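Idwood Student Manipulation Project
Interim progress report to the Hoarau education fund
Reporting period: September to December
Prepared by the project lead

1. Status

The student team has completed the data collection phase for the tabletop task set. Training has started on the Cironitz workstation. Spending is within the approved budget.

2. Data collection

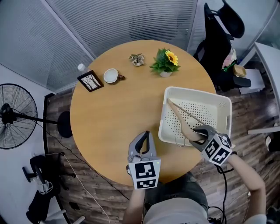
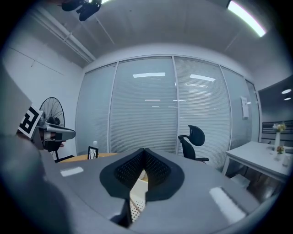
Round table station, hand-held grippers

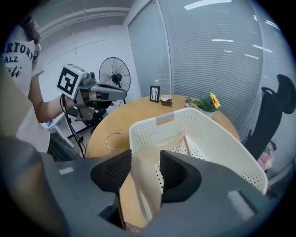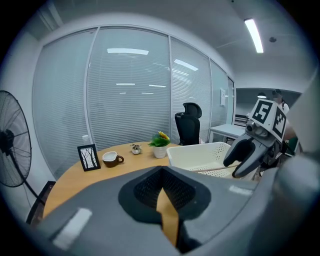 The target for the period was 3,000 demonstrations, and 2,932 were recorded. The shortfall comes from two afternoons lost to a faulty sync cable, replaced in October. Students worked in pairs in 40-minute shifts and logged each attempt in the shared sheet. Tracking dropouts were the main source of rejected takes. They were most frequent when an arm or the other gripper came between a camera and the marker cube, and the shift guide now tells operators to keep the cube faces clear while reaching toward the white basket. The small items along the back of the table, including the sunflower and the picture frame, stay in place for the whole basket series.

3. Training

A first policy was trained on 1,210 demonstrations that passed review before November. It reaches the basket reliably in simulation but often closes too early on thin objects. Results on the Greltorov arm are not yet available; the mounting plate is still at the machine shop.

4. Next period

Finish review of the remaining demonstrations. Retrain on the full set. Fit the arm and begin hardware tests in February. No change to the budget is requested.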